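Brestell Two-Handed Table Tasks

README for the July release

Welcome, and thank you for taking an interest in this collection. Brestell is a set of demonstrations in which people carry out small household jobs at a table using a pair of hand-held grippers, one in each hand or one at each end of the object, so that a two-armed robot can later be taught the same jobs. It was put together at the Lundport workshop over one long spring, and we have tried to write down here everything we would have liked to know ourselves when we first opened somebody else's data.

What is in the release

There are 1744 demonstrations, sorted into 13 tasks. Most last under a minute. Each demonstration has its own folder, holding a video from each gripper, a file of gripper positions, a file of finger openings and a short text note with the task name. The notes were typed by whoever was recording, so spelling wanders a little (you will find "tub", "box" and "container" all used for the same sort of thing). We thought about tidying them and decided to leave them as they were.

The tasks fall loosely into three families: lifting and carrying, opening and closing, and sorting. The carrying family is the largest and, to our minds, the most interesting. A wide, light object held from both ends will twist or slip if one hand gets ahead of the other, and people are wonderfully good at correcting for this without thinking. We wanted plenty of those small corrections in the data — they are the part that is hardest to write down as rules.
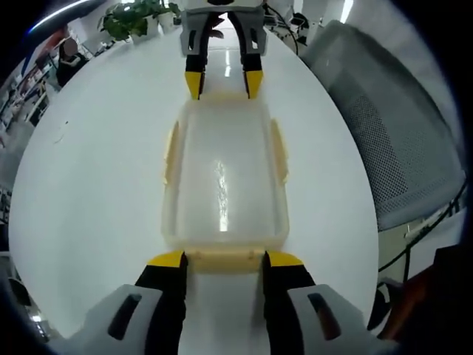
Container task: two grippers at opposite ends of a translucent storage container, seen from the near gripper.

How the demonstrations were made

Before each session the grippers were switched on, opened and closed fully three times, and held still for a moment so that the position tracking could settle. The person then did the task at their own pace. We asked people to avoid rushing and otherwise gave very little instruction, apart from reminding them to keep the object in view of at least one gripper for as long as they comfortably could.

Objects were put down at a slightly different angle each time. We did not mark the table, and we did not try to clear the rest of the room out of view, so chairs, cables and people at their desks turn up in the background. Faces have been blurred. If you do come across one that we missed, please tell us the folder number and we will take the demonstration out of the next release.

Failed attempts are kept in a separate folder called "unfinished" and are not part of the count given above. They include drops, fumbles and the odd change of mind. Some readers may find them more useful than the good ones!

Known problems

The two videos in a pair can drift apart by a few pictures towards the end of the longer recordings. The timing file lets you line them up again, and we would suggest doing so before any training.

Glossy and see-through objects are troublesome. Ceiling lights reflect in them, and a method that looks for strong edges may take the reflection for part of the object. We have no cure for this, but the task list marks which tasks are affected.

Finger openings were recorded as a number from 0 (closed) to 2000 (fully open). In task 15 the scale runs the other way round, which was our mistake and is corrected by the loading script. The task numbers have gaps in them, as a few early tasks were dropped and we never renumbered the rest.

Using the data

You are welcome to use Brestell for teaching and research, and to share changed versions as long as this file travels with them. Please don't try to work out who the people in the background are. The collection was made with one kind of gripper in one building, and a robot trained on it alone should be tested gently, at low speed, with somebody near the stop button.

Related collections

Mesholm covers single-handed tasks and uses the same folder layout, so the two can be loaded together. Sutherland is our older set, recorded by remote control; its position files use a different order of columns, and the conversion script is in the tools folder.

Questions and corrections are best sent through the project page. We read them on Tuesday mornings.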